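Three Evenings with the Nevo Songbook Player

31/07/2019
By Jasper De Graaf
Filed under: Music > Gear & Listening > Reviews
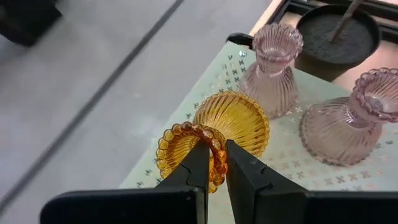
Ribbed glass candlestick holders in amber and pale pink.

I should say right up front that I wanted to like this little machine, because my aunt Ans Kuipers had been going on about hers since March and she is a hard woman to disappoint. She taught piano in Basenstead for most of her working life and she does not hand out praise easily (I had lessons with her as a boy, so I know what I'm talking about). When she told me over the phone that she'd been singing along in her kitchen every night, I ordered one before we'd even hung up.

The Nevo is a tabletop music player with a built-in library of 274 songs, mostly folk, gospel, old soul and the kind of slow country ballads that my parents played on long drives. You don't stream anything. There's no account to set up and no app, which was a great relief to me, and the songs simply live inside the thing. You pick one with a big wheel on the front, the words come up on a small screen, and off you go. There is also a button that takes the lead singer's voice out, or mostly out, so that you can have a go yourself.

Let me start with the sound, as I suppose most people will want to know about that first. It's warm! I was expecting something thin and tinny from a box this size, and instead I got a nice full middle, good on voices and very kind to acoustic guitar. Upright bass comes through better than I had any right to hope for. Drums are another matter. Anything with a busy hi-hat gets a bit fizzy once you go past the halfway mark on the volume, and one of the livelier gospel numbers had a tambourine in it that I could have done without altogether. Played at a sensible level in the living room, though, with the windows open and supper on the way, it was lovely company.

The first evening I spent just turning the wheel. It has a soft click to it, and I will admit I went through a good part of the library without playing anything from start to finish, the way you do with a jukebox in a diner. The songs are sorted by mood, so you get "Porch," "Sunday," "Heartbreak" and so on, and you can't change this. I found it charming for an hour and then I wanted to look something up by the singer's name and couldn't. My aunt says she has written out her own list and keeps it under the player, which sounds about right for her, but I do think a company charging this kind of money could have put in a plain alphabetical list.

The second evening I tried the singing. Now, I am a baritone on a good day, and most of these arrangements seem to have been pitched for somebody higher and braver. Happily there's a key control on the back that moves everything up or down by as many as six steps. Two steps down is hardly noticeable. Three is fine too. Go all the way to six and the backing singers begin to sound as though they've been woken up in the middle of the night, and the fiddle gets very mournful, but I stayed down there for a couple of the ballads anyway and had a fine time of it.

The voice removal works better on some songs than others. On the newer recordings the singer drops away almost completely and you're left with the band. On the older ones you get a sort of ghost in the background, humming along a half beat behind you. My aunt likes this and says it keeps her in tune. I found it distracting, and on one tune it threw me off so badly that I lost my place in the second verse and had to go back to the beginning.

About the words on the screen: the letters are large and clear, white on dark blue, and they move along at the right time. I did find a few mistakes in the lyrics, mostly small ones, a "then" where the singer clearly has "when," and one song that prints the chorus twice when it's only sung once. If you know the song you'll sail right past it. If you don't, you'll be standing there singing by yourself, which happened to me, with the neighbors out on their deck.

On the third evening I had it set against the Goossens player that I've owned for years. The Goossens is louder and has the better treble, no question, and if you like brass or big choirs I would still send you that way. But it's a fussy thing to use, with far too many little buttons, and I noticed that when I sat down afterward with a cup of coffee it was the Nevo I switched on.

A few smaller points while I think of them. The cord is short, so measure before you decide on a shelf. The remote is sold separately and I haven't missed it. There is a song by a singer who goes only by Zina, tucked away near the end of "Heartbreak," that I had never heard before and have now played more often than I'd like to admit, just her and a piano with a squeaky pedal. I've asked at the record store in town and they're looking for an album.

Would I buy it again? I would, yes, though I'd wait for a sale, and I'd want to know that the library suits you before you spend the money, as there's no way to add to it later. If your taste runs to dance music or anything with a lot of low thump, this isn't your machine. For folks who grew up with songs around the piano and would like a bit of that back in the house, I think it's a very good buy. I'm giving it four stars out of five, and my aunt has asked me to put down that she would have given it the full five.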